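**Jultach pauses hand-held gripper work after tracking fault**

Jultach has suspended part of its data collection at the Cenitz site after a tracking fault on its hand-held grippers corrupted recordings made over several shifts in August. No injuries were reported.

The fault shows up as a sudden jump in the reported position of one gripper while the other keeps tracking normally. In the worst recording the jump measured 90 millimeters and lasted 12 frames before the value settled. The software did not raise an alarm, and the files passed the automatic check.

Kamarul Tjoa traced the problem to the routine that reads the square marker on the gripper. When the marker is seen at a steep angle, the routine can pick the wrong one of two possible orientations — a known weakness of flat markers. An update installed earlier in the month had removed the filter that rejected such readings.
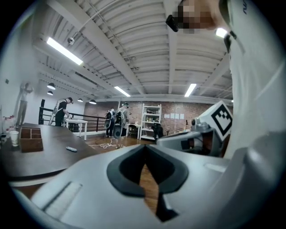
Operators had noticed something wrong well before the check did, according to Marianna Szewczyk, and their notes on drifting playback sat unread in the shift log. She wants any operator to be able to stop a session on the spot, without waiting for a supervisor to confirm the fault.

Jultach has restored the old filter and lowered the alarm limit to 15 millimeters. Recordings made with the faulty version are being reprocessed from the raw video, and 80 of them have been set aside because the marker was hidden for too long to recover the path.

None of the affected files had been used to train the Hundier arm, the company said. Sessions that need both grippers will stay on hold until the restored filter passes a bench test. Edmund Duda is to run the test at the Czarnecka workshop, with results going to the operators and the software group at the same time.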